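# Sorting a Mixed Basket

*A reading sheet for children in the Arstead Home Skills series. Prepared by Soledad Campos.*

Most homes have one place where things gather. It may be a drawer, a shelf behind a door, or the bottom of a wardrobe. Very often it is a basket. A basket is easy to reach and has no lid, so a person who is in a hurry can drop something in and walk away. After a while the basket holds objects that have nothing to do with one another. This sheet explains how such a basket comes about, and how to sort one safely.

## How a basket becomes mixed

A mixed basket is usually made by several people over many days. One child puts in a soft toy before supper. Another adds something that was played with outdoors. An adult clears a table and places a box on top, meaning to come back for it.

Each new thing hides the things that were there before. When an object cannot be seen, people forget that they own it, and they may spend a long time searching for it in other rooms. A family may even buy a second one.

Some objects also take up more room than others. A long, stiff toy will not bend, so it lies across the pile and holds up whatever is placed over it. Soft toys can be squashed, but they spread out again when the weight is taken away. Boxes have corners, and they tend to lean and slide. For these reasons a basket of mixed things often looks fuller than one in which everything is of the same kind.

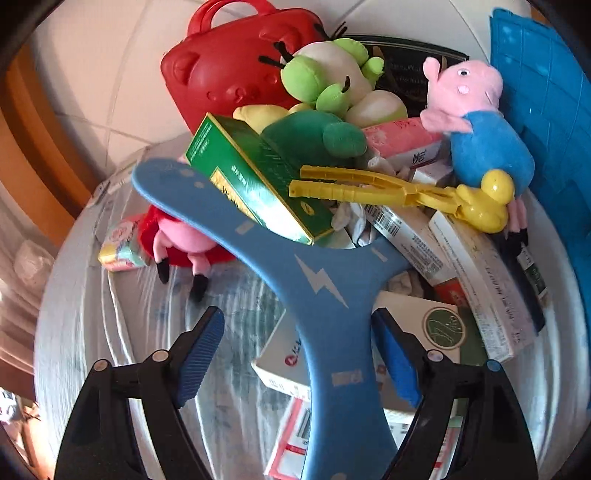 Before anything is moved, it is sensible to stop and look. Choose a clear piece of floor beside the basket, with enough space for several groups of things. A rug or an old sheet may be spread out first, so that small pieces do not roll under the furniture.

An adult should be told that the sorting is about to begin. There is an important reason for this, and it is explained in the next part.

## Boxes come first

Toys and boxes are often found together, and boxes must be treated with care. A box may contain medicine, even when it is small, plain or brightly coloured. Some medicine boxes have pictures on them and some have only words. The words may be in a language that you do not read.

**If you find a box and you do not know what is in it, do not open it. Give it to an adult.**

This rule applies even if the box seems to be empty. It also applies to packets and tubes. An adult will read the label and decide where the box belongs. Medicines should be kept high up or locked away, in a place that young children cannot reach, and never in a basket with toys.

Many boxes carry a barcode, which is a group of dark lines printed close together. A shop uses the barcode to find out what the product is and what it costs. A barcode does not tell you whether the thing inside is safe. You will find barcodes on biscuits, on games and on medicines alike.

## Making groups

When an adult has taken the boxes away, the rest of the basket can be sorted. Take out one object at a time, starting from the top. Pulling at something near the bottom may bring the whole pile down, and a stiff toy may spring up towards your face.

The following groups are suitable for most homes:

- **Soft toys.** This group includes frogs, pigs and every other plush animal.
- **Hard toys.** These are usually made of plastic or wood.
- **Outdoor toys.** A boomerang belongs here, and so does a snowball maker.
- **Cases and containers.** A carry case may have something inside it, so look before you put it away.
- **Books and flat things.** Lay these flat or stand them upright, so that the covers do not bend.
- **Things to ask about.** Use this group for anything you do not recognise.

You may need another group, or you may find that one of these is empty. Try not to make too many. If every object has a group of its own, nothing has really been sorted.

## More about outdoor toys

A snowball maker has two long arms, rather like kitchen tongs. At the end of each arm is half of a hollow shape. When the halves are closed upon some snow, the snow is pressed together and takes the shape of the mould. Some moulds make a plain ball and others make an animal, such as a duck. The same tool may be used with damp sand at the beach, and it should be rinsed afterwards.

A snowball maker is needed only for part of the year. By April it can normally be put away in a cupboard or a shed. Objects that are used in one season only should not take up space in a basket that is used every day.

## Putting things away

Sorting is finished only when each group has been carried to its proper place. Soft toys may go on a bed or in a bag that lets the air in. If a soft toy is dirty, an adult can read the washing label. Many such toys can be washed at 30 degrees, but some may only be wiped with a cloth.

Outdoor toys should be brushed clean and must be dry before they are stored. Books should return to the shelf. When the basket has been emptied, wipe the inside and look for crumbs, coins and loose pieces of games.

The family should then agree what the basket is for. If it is meant for clothes that need washing, it should be used for clothes. If it is meant for toys, then household items should be kept somewhere else. A label can help younger children, and a drawing will do for those who have not yet learned to read.

## Words used in this sheet

**Barcode:** a group of printed lines that can be read by a scanner in a shop.

**Mould:** a hollow shape that gives its form to whatever is pressed inside it.

**Plush:** a soft, thick cloth, often used to make toy animals.

**Season:** one part of the year, such as winter or spring.

*Checked for the Arstead series by Purificación Echevarría, 27th March. This is sheet 7. Sheet 8 deals with shoes and coats.*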